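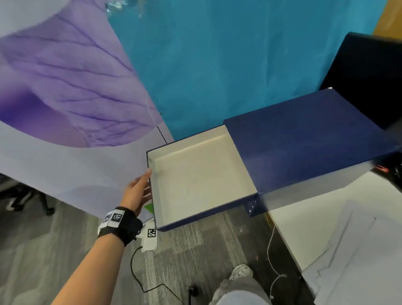

件名: Re: [Tidotis 片づけML 2,307] 紙の束、どこに置いていますか

Tidotis の皆様

いつも読むだけの者です。紙の話題になると黙っていられない性分で、夜中に長文を書いております。お忙しい方は「引き出しの件」の段落だけ拾ってください。特にお忙しい方は、それも読まなくて大丈夫です。

引き出しの件

うちの机の横には紺色のキャビネットがあります。前の事務所を畳むときに Koech という中古家具の店で買ったもので、外は濃い紺、引き出しの中だけがクリーム色です。買った当時は、開けるたびに中が明るくて気分がいいと思っていました。今は、開けるたびに底の汚れがよく見えると思っています。

この引き出しを、先日とうとう空にしました。12月から「年内にやる」と言い続けていた作業で、年内というのがどの年のことかは明言していなかったので、約束は破っていません。

出てきたものを書いておきます。

・用途を思い出せない鍵
・用途を思い出せる鍵(ただし錠のほうがもうない)
・Hornik の前の機種のトナーについていた説明書、同じものが3部
・輪ゴム。触ると崩れるもの
・紙。とにかく紙

輪ゴムは捨てました。鍵は捨てられませんでした。錠のない鍵まで残したあたりに私の限界があると思います。

空にしたあとは、底を固く絞った布で拭きました。角に溜まった粉のようなものは、布より古い歯ブラシのほうがよく取れます。うっすら残ったしみは、もう模様ということにしました。中性洗剤を薄めて二度拭きすれば落ちるという説もあり、試した方がいらしたら結果を教えてください。落ちたという報告だけだと私が掃除をすることになるので、落ちなかったという報告も歓迎します。

なお、拭いたその足で紙を戻すのはやめたほうがいいです。以前それをやって、一番下の数枚が波打ちました。その波打った紙をプリンターに入れて、午後を丸ごと失いました。今回は引き出しを開けたまま、一晩放っておきました。夜中に膝をぶつけたのは、片づけの費用だと思うことにしています。

紙の件

本題です。机は白い天板で、奥にモニターが並んでいるため、作業に使えるのは手前だけです。奥行きがない。そこに紙の束を置くと、奥はモニターの下にもぐり、手前は膝の上にはみ出します。広い机を買えばいいという助言は家の中で何度も受けており、広い机は広いぶんだけ散らかるという反論も、同じ回数しています。

で、束を揃えるわけですが、厚いまま一度に揃えようとすると必ず真ん中がずれます。両側から押さえると、外側だけがきれいになって、中のほうで何枚かが斜めのまま立てこもる。こちらとしては説得を続けるしかありません。 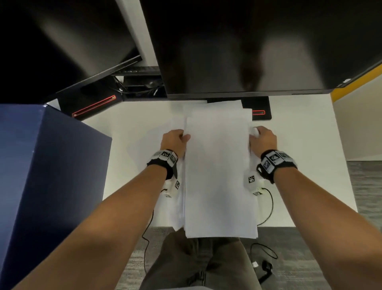
4月9日、Naddale 在住の会員の方の投稿より:

> 皆さんは紙の束をどう揃えて、どこにしまっていますか。
> 私は机の上でトントンとやるのですが、厚くなると持ち上がらず、
> 下の角だけがつぶれます。結局、箱に入れて床に置いています。
> 床に置いた箱は、その日のうちに踏み台になりました。
>
> 引き出しにしまいたい気持ちはあるものの、深さが内寸79ミリしか
> なく、横に寝かせると上がつかえそうで試していません。
> それから、裏紙と新しい紙を一緒にしている方はいますか。
> うちでは一緒にしていて、先週、請求書の裏に五年前の
> 献立表がついたまま取引先に渡りました。
> 先方からは、木曜の欄がおいしそうだったとの返信がありました。

献立表の件、たいへん胸を打たれました。まだお取引は続いているのでしょうか。続いているなら、うちも裏に何か刷ってみようかと思います。

ご質問に順番にお答えします。

まず深さ79ミリですが、入ります。要は詰めすぎなければいいので、私は200枚ずつに分けて、間に色のついた紙を一枚はさんでいます。コピー用紙ならこの単位の束を横に寝かせて2段、それで上にはまだ手が入ります。欲を出して3段、4段と積むことも寸法の上ではできますが、あとで取り出すとき、指の入る場所がありません。詰めた本人が一番困ります。隙間は物の置き場所だと思わないこと、と紙に書いて引き出しに貼ったら、その紙がまた一枚増えました。

次に、持ち上がらない件。厚い束を縦に立ててトントンやるのは、腕力のある方の流儀です。私は次のようにしています。

1. 束を机に寝かせたまま、長いほうの辺を両手ではさんで、軽く押す。強く押すと真ん中が山になります。
2. 片側を少し持ち上げて、端をぱらぱらと指で送り、空気を入れる。
3. もう一度寝かせて、今度は短いほうの辺を押す。
4. まだ飛び出している紙は、一枚ずつ抜いて上に置く。押し込まない。

四番目が一番面倒で、一番効きます。飛び出した紙を手のひらで叩いて戻すと、だいたい隣の紙の角を折ります。私は長年これをやってきたので、うちの紙は角が丸いものが多く、来客に「上等な紙ですね」と言われたことがあります。訂正はしませんでした。

乾いた季節は紙が貼りついてなかなか揃いません。加湿器を置けばよいのでしょうが、紙のために加湿器を買うと家族に説明する勇気がまだありません。

運ぶときの持ち方も書いておきます。束を横長にして、両端を持つ。親指は上、残りの指は下です。厚い束でも真ん中は少したわむので、机から高く上げないほうがいいです。高く上げると気が大きくなって、そのまま引き出しまで歩きたくなります。

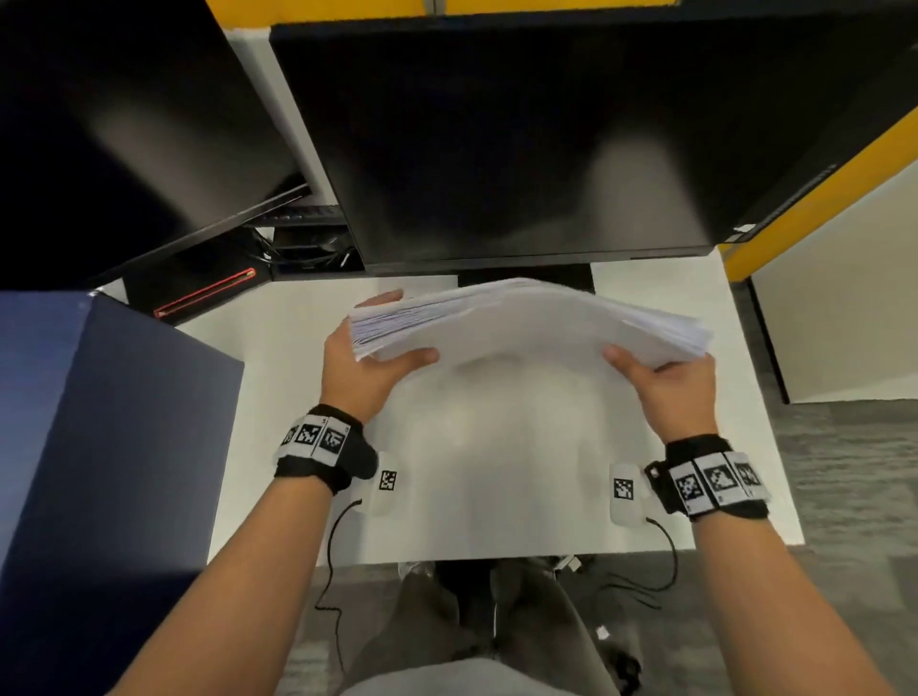 以前、歩いてしまったことがあります。机からキャビネットまでは二歩です。その二歩目で真ん中から抜けて、床一面に広がりました。ページ番号の入っていない原稿でした。以来、原稿にはすべて番号を振っています。番号を振るようになってからは一度も落としていません。損をした気分です。

ですので、キャビネットを机に寄せておいて、引き出しを先に開け、そこへ低いまま滑り込ませるのが安全です。引き出しは全部引き切ること。半分だけ開けて斜めに入れようとすると、せっかく揃えた手前の辺が全部やり直しになります。

裏紙と新しい紙ですが、分けてください。献立表のためだけにでも分けてください。うちでは、裏紙は必ず角に斜線を一本引いてから束に入れます。斜線を引くのが面倒で裏紙にしなくなり、結果として紙が減りました。狙ったわけではありませんが、狙っていたことにして家で報告しました。

ちなみに Hornik のプリンターは、うちの機種に限って言えば裏紙を嫌います。三枚に一枚は斜めに飲み込み、怒ったように赤いランプをつけます。新しい紙を入れると何もなかった顔をするので、長い付き合いですが、まだ心は通っていません。別の機種で裏紙が平気だという方がいらしたら、型番を教えてください。買い替えるとは言っていません。眺めるだけです。

最後に、床の箱について。踏み台になったとのことですが、高さが合っているなら、そのまま踏み台としてお使いになるのも手かと思います。紙の束は意外に丈夫です。ただ、ふたの中央より端のほうに乗ること。真ん中に乗って抜いた経験者からの助言です。

仕切りの紙の色は、黄色がいいか水色がいいかで迷っており、今は両方入っています。このあたりに詳しい方、ご意見をお待ちしています。

追伸。先ほど引き出しを確認したところ、もう輪ゴムがひとつ入っていました。入れた覚えはありません。

紺の引き出し より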